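Skurnbridge sample room changes to one type of tube rack
Local news, November

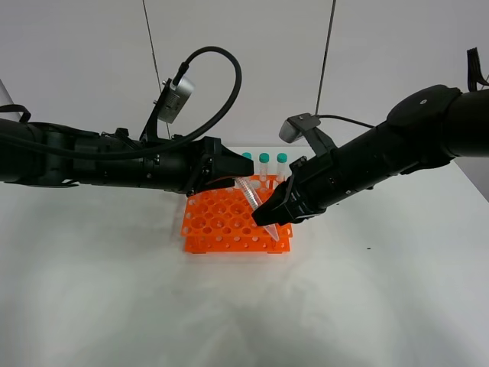

The water sample room in Skurnbridge has finished changing its racks and tubes to one common type, the district water service informed this month. The same change will come to the smaller room in Dridstead before spring.

Until now the two rooms were buying their materials separately. Skurnbridge had racks from three different suppliers, and some of them did not accept the conical tubes well. A tube could stand a little to one side, and the staff had to take it out and put it in again. The new racks are orange plastic, with round holes in the upper tier and smaller holes in the lower one, so the pointed end of the tube has its own place. The tubes are clear, with graduation marks, and they close with a teal screw cap.

The racks were ordered from Koster, a laboratory supply shop in Dridstead, which already delivers gloves and paper goods to both rooms. The service did not publish the price, but it said that the order was paid from the normal budget for the year and no additional money was asked.

The room in Skurnbridge receives about 900 samples in a month. Most of them are from private wells in the villages to the north, where people must send water for control before they can sell a house. The samples come in the morning until 11:30 and are put into tubes on the same day. In the past the tubes were often standing without caps while the labels were being printed. By the new work instruction, a tube with sample must be capped before it goes to the back row of the rack, and the front rows are kept for tubes which are still waiting.

The list of samples has also changed. It is now kept in Bronotis, the same program that the service uses for its bills, and the owner of a well can ask for the result by e-mail. Results on paper will still be sent to everybody who wishes it. The usual waiting time stays at 5 working days.

Old racks in good condition were offered to schools in the district. Two schools have answered so far, and 20 racks are still free. Schools can collect them at the side entrance in Skurnbridge on working days after 2 p.m. The old tubes are not given away.

People who bring water themselves do not need to change anything. The bottles for well water are the same as before and can be taken without payment at the reception desk. The service only reminds that the bottle should be filled to the line and brought in within 4 hours, and that the name of the street must be written on the label, also when the well has its own number.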